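Small Parts Bench: Gallery

8 Apr 2022

Stitstead keeps a set of colored bins for small parts, sorted on a white table before anything goes back to the shelf. The gallery covers the bins and the rules for using them. Only one entry has a picture at present; the other entries are text only until the August update.

The bins came from Drolteck in a single order. They are open-topped plastic, with no lids and no dividers. Color is the only marking. Shelf numbers are kept on the sheet and never on the bins, so that a bin can be swapped without relabeling.

The sheet lists 530 part numbers. Of these, 14 are stored standing up. The rest lie flat or go in bags. Standing parts are harder to place, since a part that is not square to the bottom of the bin leans on its neighbor and takes up the space of two. Tall parts are set down first, at the back, and shorter ones go in front. Labels face the front of the table where the part has a label.

Parts of the same kind share a bin. Mixed bins are allowed during sorting and must be cleared by the end of the shift. A bin that is not cleared is written on the sheet with its color and position, left, middle or right.

Position is read from the front edge of the table. Left is the intake side. Middle is the working bin, which is the one most often reached into and the one kept nearest to hand. Right is used for overflow. The colors may change places between jobs, and the sheet records the order used for each job.

Job 2432, working bin

Red bin in the middle of the table, ribbed on the outside, with four black cylinders standing in it in two pairs. The back left one has a rounded cap, and both front ones carry a red-and-white label band. The blue tray on the left is the shallower pattern and a little smaller than the red.

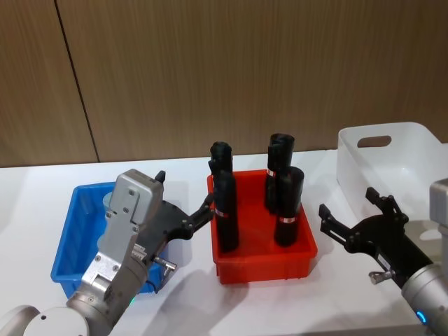 Job 3008, bagged parts

No picture yet. Bags are laid flat with the fold underneath and the part number up. Two layers is the limit. A third layer slides when the bin is carried. Bags with air in them are pressed out before counting, and torn bags are replaced from the Skendora roll in the left drawer.

Rim and wall

No picture yet. The ribbed pattern holds its shape better when lifted by one end. The plain pattern flexes at the long side and should be lifted with both hands. Rims are wiped weekly. Tape residue on the rim catches the next bin when they are stacked, and the stack then has to be pulled apart by force, which has split one corner so far.

Stacking

No picture yet. Empty bins are stacked by pattern, ribbed with ribbed and plain with plain. Full bins are never stacked. The stack goes under the table on the overflow side and stays below the height of the crossbar.

Labels

No picture yet. Bands go around the part, below the middle, with the seam at the back. Short strips are used where a full band would cover a printed number. Old bands are removed completely before a new one is put on. The current label stock is from Intarasuk, matte, and takes pencil as well as ink.

Table surface

No picture yet. White was chosen so that dark parts and dropped screws show up against it. The surface is wiped dry at the end of each job. Scratches are left alone unless they catch a cloth.

14 shares | 3 comments

Related
- Bin sizes and which shelf they fit
- Removing tape residue from plastic
- Sorting sheet, blank copy
- Gallery: drawers and dividers
- Label bands: wide or narrow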